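Who does the washing-up when the robot does

I started in the kitchen at Jikberg when my youngest was still in nappies, and I have stood at one sink or another there for longer than I care to work out, so you will forgive me if I come at this subject the slow way round. It was announced to us in October, over soup, that the canteen would be getting an arm for the dishes. It would learn in a simulated kitchen first, the man from Cernow explained, and when it had practised enough it would come and practise on us. He was a pleasant man and he ate two bowls.

I have been turning it over ever since, mostly in the mornings, on the tram. People expect a woman in my position to be dead against it, and I'm afraid I disappoint them. I have had tendon trouble in both wrists. I have had the sort of hands in winter that catch on a jumper. If a machine would like to lift 256 plates out of greasy water before three o'clock, it is very welcome to them, and it may have my rubber gloves too.

What does worry me is something smaller, and it took me a while to put words to it. A sink looks like the dullest place in a building to anyone who only walks past it. There's a plate lying in the bottom and somebody ought to wash it, and you would think that was all there was to say.

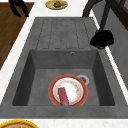

But when you have done it for years you know that you are reading the plates as well. I knew when the fish was dry, because it came back with one forkful gone. I knew when the second floor were having a bad week, because the puddings came back scraped clean and the salads didn't. Once I told the cook that the new dumplings were too salty, and he asked who had complained, and I said no one had, but every water glass in the place had come through twice. He changed them the next day and never mentioned it again (he is like that, he's a lovely cook).

None of this was in my job description, naturally. I wasn't paid for it and I don't suppose anyone at Cernow was told about it when they came round with their clipboards and asked us to list our tasks. We listed them very honestly. Scrape, rinse, stack, wipe down, mop. There were 11 items in the end and Malou Briem typed them up, and when I read the sheet I thought, well, that's all true, and it's hardly what I do at all.

I think this is how it goes with most jobs, not only kitchen ones. My cousin Baoshan Guo was at the Fujimoto warehouse when the carts came in, and what he missed wasn't the pushing. It was going past the packing benches with his trolley and hearing that so-and-so's mother was in hospital, or that a batch of tape wasn't sticking. The carts did the route perfectly well. It took the whole of that spring before somebody in the office wondered why they were always the last to hear about things.

So when we were asked for our opinions (and I will say for Jikberg that we were asked, which is more than Baoshan was), I said I had no quarrel with the arm, but I should like the hours it saved to stay in the kitchen for the first year. Eight of us work there. We could do the serving properly for once, and talk to people, and peel a real carrot. The answer was that this would be looked into. I have lived long enough to know that being looked into can be a very long corridor, but I was thanked nicely and I did get a copy of the minutes.

I was also shown how the thing was getting on. They had set it all up on a big screen in the training room, and I stood there with my coat on for much longer than I'd meant to. I asked whether it minded a chipped rim, and what it did with a knife somebody had hidden under a napkin, and the young man wrote both questions down, so perhaps I'm a consultant now. I must admit I had a soft spot for the pretend kitchen. I would have loved a window over my sink, all those years!

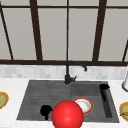 Bergþóra Ásgeirsdóttir wrote to me after reading a draft of this, and she thinks I'm being too gentle. Her view is that you can't ask a firm to keep paying for what it never knew it was getting, so the first thing is to make them know, in writing, with our names on it, before anything is bolted to the floor. She says that if I'd told the manager about the dumplings instead of only the cook, I'd have a stronger hand today.

She may well be right. I have never been good at telling people what I'm good at, and I was brought up to think it rude. But I have started a notebook, a plain blue one that lives by the tea towels, and anyone on shift can put down what they noticed that day. Malou has already filled a page about the soup spoons. I intend to bring it along the next time we are asked to list our tasks, and I shall read it out, all of it, and they will have to sit there until I've finished.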